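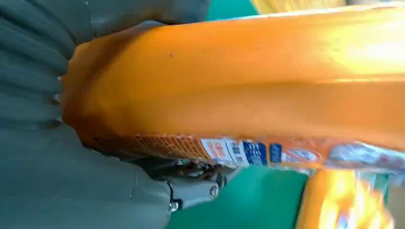 Soap and the Town: Cleaning, Trade and Habit in the Fusau Valley

25/01/2014

The household cleaning cupboard is seldom regarded as a subject for local history. Its contents are bought cheaply, used up and replaced, and very little of what passes through it survives long enough to reach a museum. The Fusau Valley Museum at Sisach has nevertheless given its main winter display to the making, selling and daily use of soap in the district, and the research carried out for that display has brought together a body of records which had not previously been read side by side.

The records begin with ash. Before the railway, households on the upper Fusau made a coarse soft soap from wood ash and mutton fat, usually twice a year, and the work appears in farm accounts chiefly as a loss of fuel and a day's wages. The oldest account book in the museum's care notes the sale of ashes by the bushel to a boiler at Drevatden, a village which then had more sheep than any other in the valley and a stream that did not freeze. Beech ash fetched the best price. Oak was accepted, and pine was refused, although the same book records a dispute in which a load described as beech was found to be mostly pine and was returned at the seller's expense.

Soft soap of this kind was brown, strong in smell and hard on the hands. It was kept in crocks and lifted out with a wooden paddle. It served for floors, for fleeces and for heavy linen, and most families used nothing else. Hard soap, which required salt and longer boiling, was bought in small amounts and used with care.

The Brannigan works

The arrival of the Brannigan company changed the scale of the trade. The firm took over the Drevatden boiling house together with its water rights in 1852, according to the lease now held at Sisach (the figure on the document is written without a comma, and a later clerk's copy, which gives the rent as 1,852 shillings, has caused a good deal of confusion among those who have relied on it). Within a few years the company had ceased to buy ash from farms and was bringing in soda by cart from the canal.

The works stood on the north bank, below the weir. Surviving plans show three boiling pans, a cooling floor, a frame room and a long drying loft with slatted walls. Soap was poured into wooden frames, left to set, and cut with wire into bars, which were stacked in the loft so that the air could pass between them. The drying took several weeks in summer and considerably longer in a damp autumn. A bar sold too early would shrink on the shopkeeper's shelf, and since soap was sold by weight this led to regular complaint. The letter books contain a great many replies to grocers on this point, nearly all of them in the same words.

At its largest the firm employed 112 people at Drevatden, a number which includes carters and the women of the wrapping room but leaves out the children who carried labels from the printer at Sisach. Wages in the wrapping room were paid by the gross. The wage books are neat until the last decade of the century, when a change of clerk brings in a hand that remains difficult to read, and the museum has not yet finished transcribing them.

The company's products were not numerous. There was a yellow household bar, a mottled bar for laundry and a white curd soap that was sold in paper. A carbolic bar was added later at the request of the county infirmary. Attempts to enter the market for scented toilet soap were made twice and given up twice, on the second occasion with a loss that the partners described in their minutes as instructive.

Washing day

The display gives equal room to the people who used the soap. In common with most of the country, the Fusau valley washed on a fixed day. Water was drawn the evening before, whites were put to soak, and the copper was lit before daylight. The yellow bar was shaved into the water with a knife. Collars and cuffs were rubbed by hand on a board, and the suds left from the whites were used for coloured clothes, then for working clothes, and finally for the yard.

Hardness of water had a strong influence on how much soap a family needed. Drevatden drew soft water from the moor and Sisach drew hard water from wells in the chalk, and a Sisach household might use close to twice the weight of soap for the same wash. Rain butts were common in the lower town for this reason, and the vestry minutes for one dry March record a quarrel over the use of the church butt that lasted until the weather broke. Many houses also added washing soda, bought loose from the grocer in a twist of blue paper.

The museum recorded spoken memories of washing day from older residents in the course of its research. These recollections agree on the weight of wet sheets, the smell of the copper and the cold dinner that followed. They differ on almost everything else, including the proper order for hanging out, on which opinions remain firm.

Dish washing was treated as a lesser matter. Until well into the last century, plates in most houses were washed in hot water with a little soda, or with soap ends saved in a wire cage on a handle that was shaken about in the bowl. The soap cage is the object most often recognised by visitors over a certain age, and the museum has been offered more of them than it is able to accept.

From the bar to the bottle

The decline of the bar was slow at first. Soap flakes came in packets between the wars and were promoted for woollens. Soap powder followed, and in the years after rationing it gave way in its turn to powders made from synthetic detergent, which did not leave a scum in hard water. For Sisach this was a practical improvement of some importance. The ring around the sink, which had been scoured off daily by generations of householders, was greatly reduced, and the rain butts were given over to the garden.

Liquid detergent for dishes followed the same course. It was sold first in tins and glass and afterwards in plastic, and by the time the squeezable bottle had become general there was little left for the soap cage to do. The change affected the shopkeeper as well. Bars had been stacked, weighed and cut to order. Bottles came already measured, with their price and instructions printed on them, and had to be displayed with the label to the front. Colour became a matter of trade. Green, yellow and orange liquids were placed next to one another on the shelf, and shoppers who could not have named the maker learned to ask for the one they wanted by its colour.

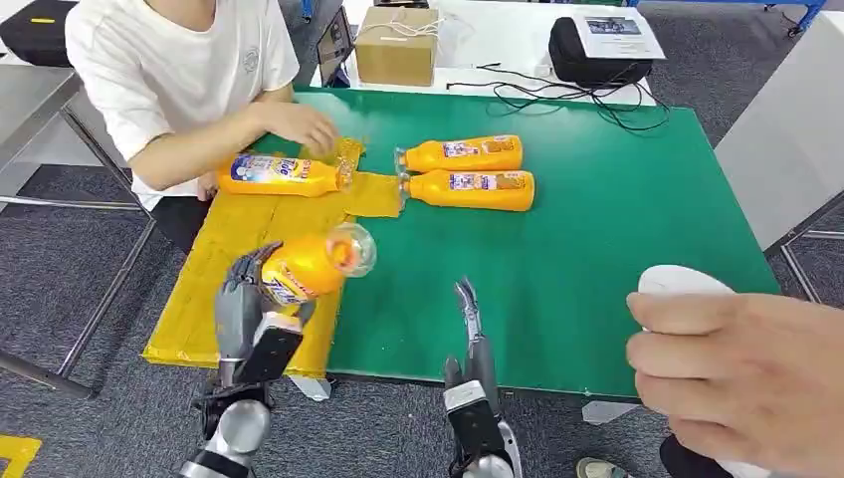 The closing of the works

Brannigan did not take up the manufacture of liquids. The partners considered the purchase of filling machinery and obtained a price for it, but the cooling floor at Drevatden could not have borne the weight and the bank was unwilling to lend against the building. The firm continued to make bars for institutions, chiefly hospitals, schools and the railway, and for a time these contracts were enough to keep one pan in use.

The last stock book gives a total of 1,420 cases in the loft on the day that boiling ceased. Most were sold at a discount to a wholesaler. A smaller quantity remained in the building until the roof was taken off, and bars from that store are still found in outhouses throughout the valley. They are very hard, darker than they were when new, and will lather if given time. The museum advises against their use on the skin.

The boiling house was demolished and its stone went into the road bridge. The drying loft stands, with its slats boarded over, and was in agricultural use for over 30 years before it was listed. The weir is maintained by the river authority. Of the three iron pans, one serves as a cattle trough on the Drevatden road and may be seen from the footpath; the whereabouts of the others are not known, and information would be welcomed.

Keeping what is meant to be used up

Collections of this kind present particular difficulties. Soap sweats, cracks and attracts mice. Paper wrappers take up the fat from the bar and become transparent, so that a wrapper in good condition has usually been parted from its contents at an early date. Powder sets solid in its packet. Plastic bottles, although recent, are in some respects the hardest to look after, for the liquid inside may separate or leak and the printed labels lift and fade in light. The present policy at Sisach is to empty and rinse such containers on arrival, keeping a written note of the contents, and to store them upright in the dark.

There is also the question of what to acquire. A museum which accepts only the old will have little to say, in fifty years' time, about the present day. The trustees have therefore agreed that a small number of ordinary cleaning products should be bought each year from shops in the town and entered in the register with their receipts. The first purchases were made last spring. Suggestions from residents are invited, with the request that items are not left at the door when the building is closed.

The display occupies the two ground floor rooms and includes the Drevatden lease, a cutting frame with its wires, a set of label blocks and the infirmary correspondence. The wage books may be consulted by appointment. A printed guide, with a map showing the site of the works and the walk along the north bank, is on sale at the desk.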